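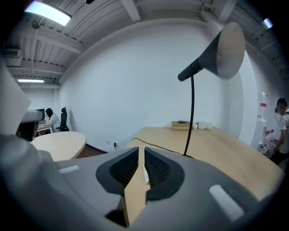 Thaís Bastos wrote to me in February to say that Fillska had stopped her from wiring 2,342 dollars to a man she'd never met, and could I please put that somewhere people would see it. So it goes first!

I started Fillska after my own uncle handed over his savings for a "guaranteed" land deal (there was no land, of course). What I wanted was a plain paper kit you could keep by the phone, and that's still what it is. You get a fold-out checklist, a pad of 3-part call sheets for writing down who rang and what they promised, and a little booklet on how to look up whether a broker is registered in your state. I wrote the booklet myself and Washington Cavalcanti went through it with a red pen, twice, and took out most of my jokes.

The bit I'm fondest of is the eight questions on the back of the checklist. Read them out loud to whoever is selling. Who holds the money? Can I get it out, and when? Who regulates you? I've had people tell me the caller hung up by the second one.

Fillska Standard covers one household. Fillska Group is the same kit boxed for libraries, churches and senior centers, and we can print up to 1,000 at a time if you give us a month. Large-print call sheets are in both now, and refill pads are sold separately because everybody goes through those first.

It won't get back money that's already gone, and I'm no lawyer. If you've already paid somebody, call your bank and your state securities regulator today, then come back and buy a kit later (or don't, I won't mind).

Related items
Stekach Call Sheet Refill Pad
Vosta Document Wallet
Maldonado Large-Print Address Book
Fillska Group Box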